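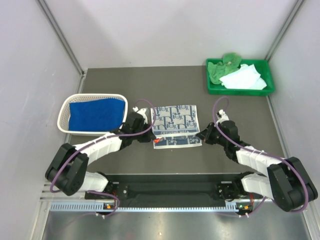
*A blue cloth in a white basket, with a green tray to the right.*

Bronisława Sikora does not want to be called a politician, although she has sat on the town council of Dorport for 9 years and will leave it in the autumn. "I am a person who reads the papers before the meeting," she told me. "In our council this was already a kind of party."

We met in her kitchen, where she keeps the council documents in shoe boxes, one for each year. She had announced her decision two weeks before, in a short letter to the mayor, Waldemar Witkowska, and since then she has had many calls. Most of the callers ask who will run in her ward. She has the same answer for all of them: she does not know, and she will not support anybody before the list of candidates is closed.

Her last race was very close. She won it by 398 votes to 395, a margin of 3, and her opponent Damian Sobczak asked for a recount. The recount gave the same result. "He came to my house after that and shook my hand," she said. "He was angry, but he came. I think he will try again and I think he has a good chance."

Sobczak, when I reached him by telephone, said he is "thinking about it seriously" and will decide before the end of the summer. He works at the bus depot in Hustport and says that his shifts are the main problem. The council meets at four in the afternoon, an hour that Sikora also finds wrong. She proposed to move it to the evening and lost both times.

"The first time I lost because I did not talk with anybody before the vote," she said. "I thought the argument was enough. The second time I talked with everybody and I lost by one."

The matter people will remember from her years is the Walczak bridge. The council wanted to close it to cars and build a new crossing farther down the river, near Brultuvska. Sikora voted for the closing, and the old street on her side of the bridge lost a bakery and a shoe repair shop in the same year. I asked if she would vote in the same way today.

She was quiet for some time. "Yes to the closing, because the engineers were clear. But I would not vote for it without the date of the new crossing written in the same paper. We accepted a promise, and a promise is not in the budget." The new crossing was opened in March, much later than the council had planned. She did not go to the ceremony. She had a cold, she said, and also she did not want to stand in the photograph.

Not all her colleagues will miss her. Grigore Chiriac, who sits for the neighboring ward, has said in public that she slows down the meetings with her questions. I read his words to her and she laughed.

"Grigore is right. I ask slowly. But he also voted for the parking contract without opening the second attachment, and in the second attachment was the price." Chiriac did not want to answer this when I called him. He said only that he wishes her good health and that the parking contract was corrected later, which is true.

With Jadwiga Domański, the clerk of the council, she has had a better relation. It was Domański who taught her how to write an amendment. "My first one had no number and no verb," Sikora said. "Jadwiga gave it back to me with a pencil mark and did not say one word."

She has no advice for the person who will take her seat, or she says she has none. Later, when I was already putting on my coat, she came back to the question. The new member should ask for a key to the archive room, she said, as it takes months before they give it. And the member should go to the budget meeting even without being on that commission, and sit at the side, where the spare copies are.

I asked what she will do with the shoe boxes. Her daughter wants them out of the kitchen. The town library has offered to take them, but it wants them sorted by subject, and Sikora sorted them by date. "So now I have work for the winter," she said. The seat will be filled at the regular election, and candidates for her ward can register at the town hall until the list is closed.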